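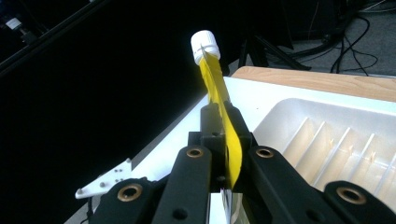
Filed under: Software / Gripper notes

Quick one tonight, I want to get this down before I forget which config I changed.

So the yellow tube thing with the white cap is still the worst object in the whole set. Glossy, narrow, twists when you hold it. Everything the perception stack hates in one item. The cap it finds every time -- white, round, ribbed, dark backdrop behind it, easy. The yellow strip it finds maybe as far as the first bend and then it gives up, and the mask stops well short of the jaws. Which is bad, as the bit near the jaws is the bit I care about.

Background for anybody new: Pai is the little segmentation and pose layer I've been building on top of Condano, which does the logging and the replay. Pai takes a frame from the camera on the gripper, says what is between the fingers and which way it points. Condano keeps the frames lined up with the jaw width. Two programs, one config file, far too many flags.

What was going wrong. Pai fits one straight axis to whatever it thinks is held. Fine for a marker. Fine for a spoon. Not fine for a flat strip with a twist in it, because the highlight along the edge gets read as a second edge, and then the axis flips from frame to frame. I went back through 2,000 frames in the replay tool and the flips come in clumps, always when the strip catches light. Damian Imhof had been telling me this since June and I kept saying it was the exposure. It was not the exposure. Sorry Damian.

The fix, such as it is:

Dropped the single axis. Now it fits a short chain, 3 segments, starting from the jaws and working out. Starting at the jaws is the important part. I was starting at the cap before because the cap was easy to find, and every error piled up at the wrong end.

Added a penalty for the chain changing direction between neighboring frames. Very dumb, one line. Probably the biggest win of the evening.

Masked out the gripper properly. The old mask was a hand drawn polygon from before the last change to the fingers and it was letting the brass rings leak in. Guess what color brass looks like to a threshold tuned for yellow. I spent an embarassing amount of time on that in the wrong file.

On the replay set it now keeps the axis on 80 percent of the frames with the strip in them. It was 67 before. Still not great but it's the first time the number has moved in weeks and I'll take it.

The leftover failures are nearly all down near the jaws where the yellow gets darker. The color model treats that as a different object. I could widen the range, but then the brass comes back if the mask is off by even a few pixels. Might try working in a different color space. Might just give up on color there and use the edges. Opinions welcome, I've changed my mind on it twice already.

Other half of the evening was the empty gripper check. Should be the easiest thing in the world: fingers open, nothing between them, program says "nothing". It kept saying "something". Low confidence but enough to get past the gate, and then the planner goes off and tries to plan a place for an object that doesn't exist.

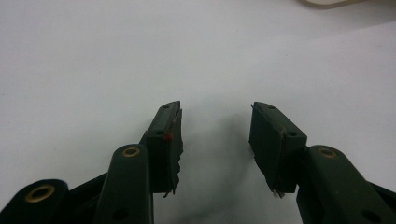

Jaws open over white, the empty check's least favorite view.

Two things going on as far as I can tell. One is the shadow in the gap. Soft gray, no real outline, gets darker toward the bottom, and Pai was turning it into a blob with a pose. A pose! For a shadow. The other is the pads. The grip material on the inside of both jaws is frayed, with little torn bits hanging off the lower ends, and those stick out past the clean finger outline I gave the mask. So every shred counted as held object.

I know, new pads. They're on the list. But the pads will fray again and I'd like software that copes with it, so for now the mask grows inward by a margin along the inner edge of each jaw, and the margin lives in the config as pad_slop. Yes that is its real name. No I'm not changing it.

For the shadow I added a minimum edge strength test before anything gets called an object. Shadow fails it, good. The thing I worried about was pale stuff on the white table failing it too, and yep, it does if I set it high. White cap on white surface is right on the line. So the threshold is a comprimise at the moment and I don't love it. What I'd rather do is use the jaw width as well -- if the fingers closed and stopped short of fully shut then something is in there, no matter what the picture says. Condano already has that number, Pai just never asks for it. Silly really.

Planner side, very short: Breltotance now waits for three empty readings in a row before it clears the held object, and same again to set one. Adds a small delay. Much calmer though, no more flapping between states in the log.

To do, mostly for me:

-- pull jaw width into Pai
-- redo the gripper mask from the CAD, stop drawing polygons by hand at night
-- try the chain fit with more segments, see if it gets slow
-- delete the old exposure branch
-- order pads

Hiter people who asked for the replay viewer: it's coming, the scrub bar still jumps when two frames share a timestamp and I don't want to hand it over like that. If you want it broken, email me and you can have it broken.

Next I want to try the chain fit on the charging cable. Expecting it to go badly.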